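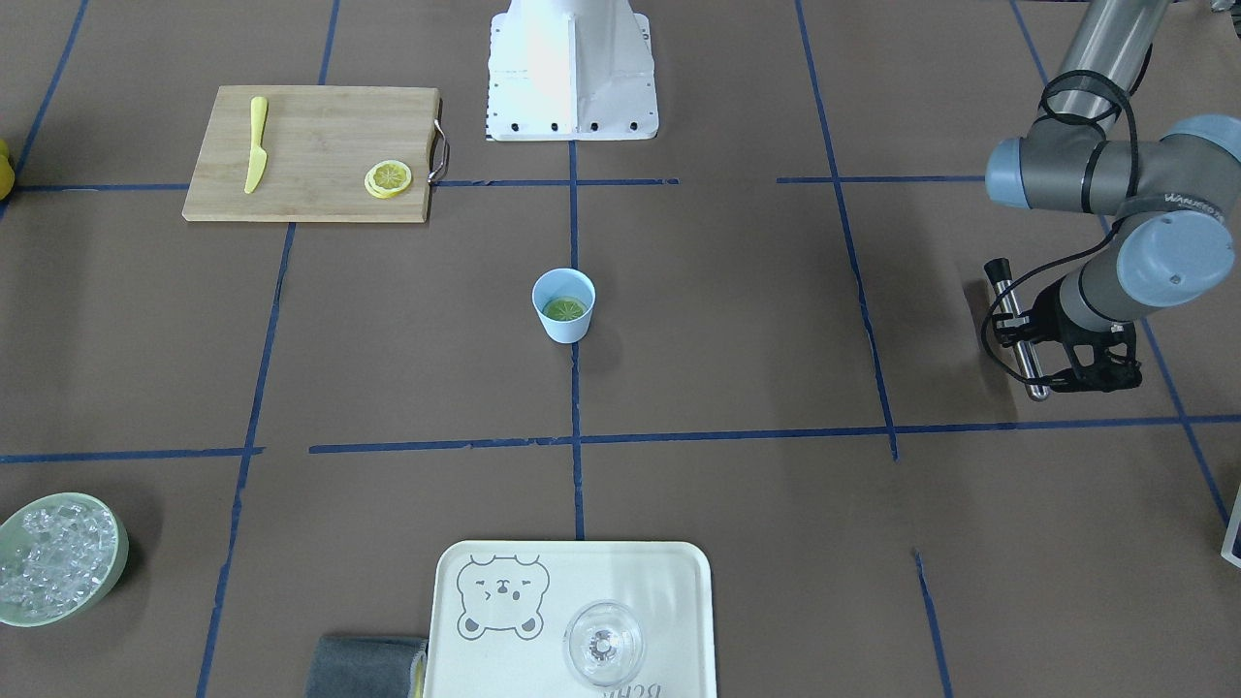
My mother's lemon drink had no name until she tried to sell it. She had made it every May since we moved to Prondlow, and we called it the yellow or the sour. The year I was 22 she decided it should go to the food fair at Lalutholm, and for that she needed a name and a recipe another person could follow. I was told to write the recipe down. By ten o'clock the yellow knife was lying on the board, there was a slice of lemon near the handle end, and I had written one line, which was "Cut the lemon".

"How thick?" I said.

"As thick as you like it."

"That's no good to a stranger."

She thought about it and said as thick as a pound coin, then changed her mind and said two. I crossed out and wrote it again. She had also started putting a slice of green in the small blue cup, to see if it looked smarter. I said it looked like a different drink. She left it in.

We argued about what to serve it in. The fair gave out paper cups, but she had seen a stall the year before with proper glasses and a queue past the car park. She got out everything she thought might do and put it on the long table, where my father had taped the brown paper down in squares for her.

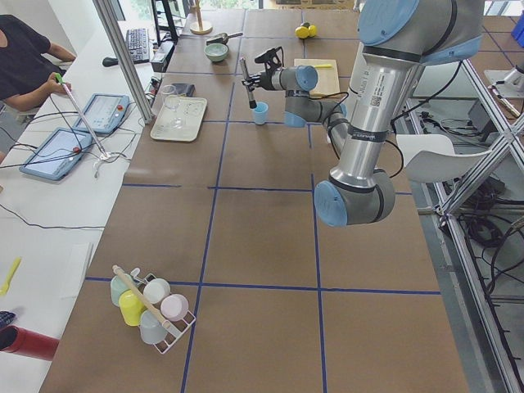 The wine glass on its tray, and the mugs in the white rack.

She liked the glass best. I liked the mugs, and said people at a fair put things down on walls. A glass would not last until dinner time. She said a mug was for tea, and that she had not paid Nernari 32 pounds for a stall to hand people something that looked like tea.

Then she went quiet for a bit and wiped her hands, though they were clean. I knew she was thinking about my grandmother, who had drunk hers from a jam jar on the back step — no ice, two sugars, and the pips left in.

"Your gran never had ice," she said.

"She never had a freezer."

"No. Write down ice."

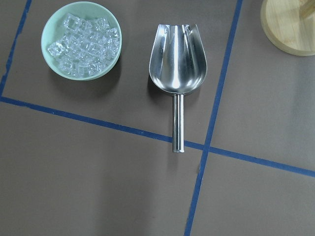 Ice in the green bowl, with the scoop beside it.

I wrote down ice. I asked how much and she said until it looked right. I wrote "one scoop" and she read it over my shoulder and didn't object, so it stayed.

We had the whole recipe on one side of paper by the afternoon. It said Belhaj Lemon at the top, after the street she was born in. She had settled on that while I was looking for a better pen.
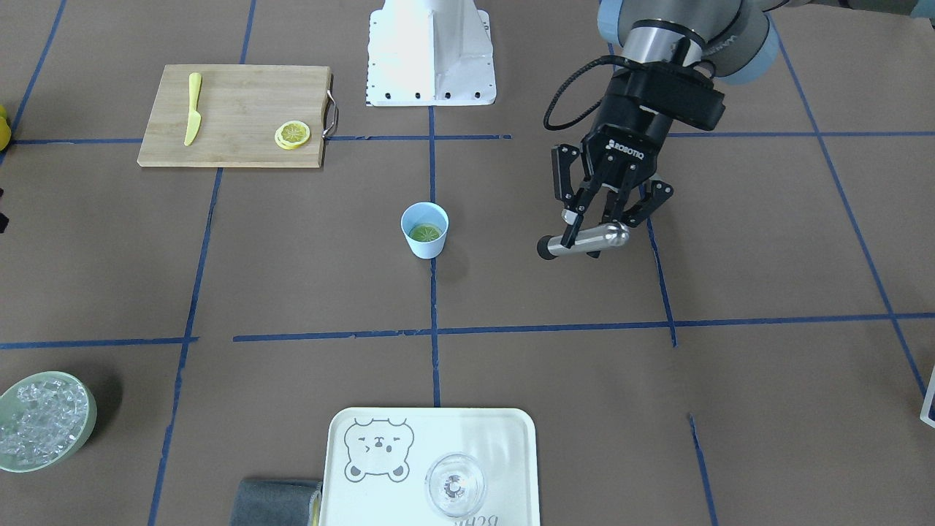

"Do you strain it before it goes in the fridge?"

"Strain it after, when it's had a night to stand."

I put that at the bottom, where there was still some room, and she took the paper from me and went to find an envelope.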